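News > Operations > Automation

Bench 4 handover: what changes for the packing group

15 Oct 2020 | 3 comments | 12 shares

The two-arm bench at the Groltevmont site moves from the trial schedule to the regular day shift in November. Until now the small-item handling work at Kaplan has been done by hand in two rotations. The trial log covers 1,279 handling cycles, of which 274 were stopped by the operator and restarted. Most of the stops were grip faults on clear or rounded items, so bottled water stays in the daily check set.

Staff on the bench will no longer lift and place each item. They will set out the work, start the cycle, watch the approach and log the result. Bradlow has supplied the revised task sheet – it replaces the one posted in the spring – and training takes 4 hours per person.

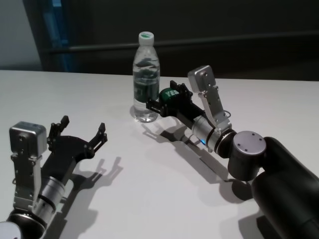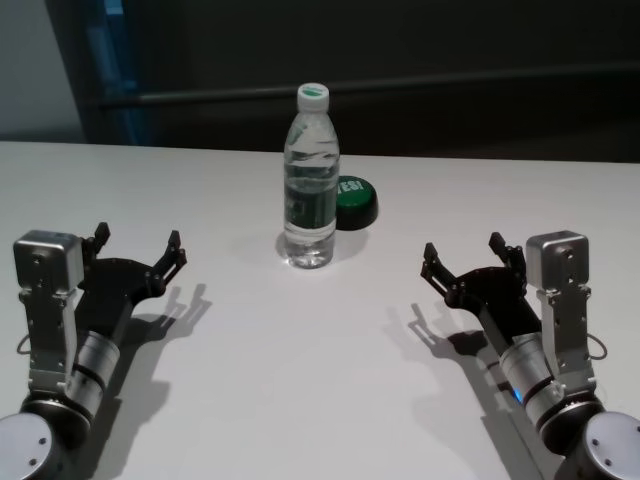

Both arms and the bottle on the bench. The wrist view follows. 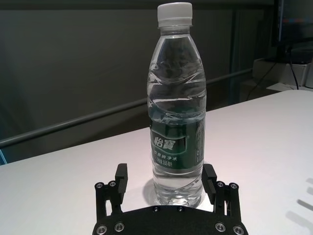 Sevim Duman writes that the lifting was never the tiring part of the job, and that watching a cycle for a full rotation needs more breaks than packing did. She asks for the rotation to be cut in half before the handover and for the stop count to be left out of individual reviews.

The rotation length is under review. Stop counts are recorded against the bench and carry no operator name. Positions in the packing group remain as they are through the end of the Stumavis contract. Questions on the task sheet go to extension 312.

3 comments | Share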